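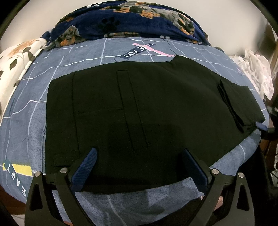

## Folding for the robots: news from the laundry project

Hi all, Hatsue Morikawa here with your update from the data corner. If you've been wondering why I keep asking people about their trousers, it's for Riseo, our folding model, which learns by copying. We don't write rules for it. We pick up the hand-held grippers, fold clothes the way we'd like a robot to fold them, and save each go as one example. As of this month we have 464 of them, and I'm very pleased with that number (and a bit tired in the wrists).

Most of the work happens on beds now. We started on a bare table at the office and the early model got quite good at it, then fell to bits the first time Kazue tried it over a patterned doona cover. So the plan since December has been real bedrooms, with whatever bedding is already on the bed. Busy sheets are welcome! Printed words, stripes, dogs, the lot. Please don't tidy up for us.

Dark clothes are still our sore spot. On black or very dark green cloth the seams hardly show, and the model has trouble working out which edge it should be going for. Kumiko Oshima has been going through the dark examples one at a time and reckons we need a lot more of them, folded slowly, with both fingers of the gripper in view before you close them. I'd add one thing of my own – let go properly at the end. A lot of my early ones finish with me still hanging on to a corner, and Riseo has picked up the habit. 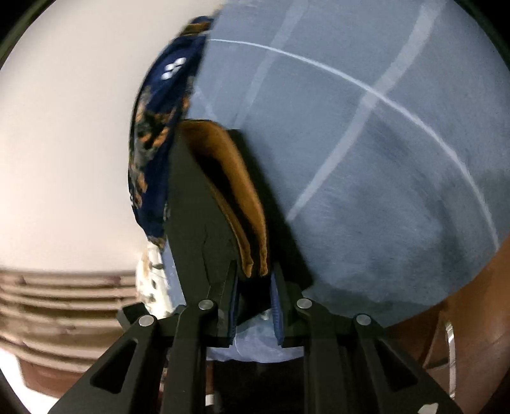 ## Small things, thick folds

The next batch is all about pinching. Once something has been folded over on itself there are several layers to hold, and if you only catch the top one the rest slides out. Hinata Ichikawa is putting together a set of small soft items for this, and each home will get a bag with 7 pieces to work through. Up to five goes per piece is plenty, and please change the way it's lying each time.

If a fold goes wrong, keep recording and fix it. We threw those out in the first round and I wish we hadn't, as the model has very little idea what to do after a slip.

We have two gripper sets free for the coming fortnight. Put your name down with Hinata if you'd like one, and charge it overnight before you start.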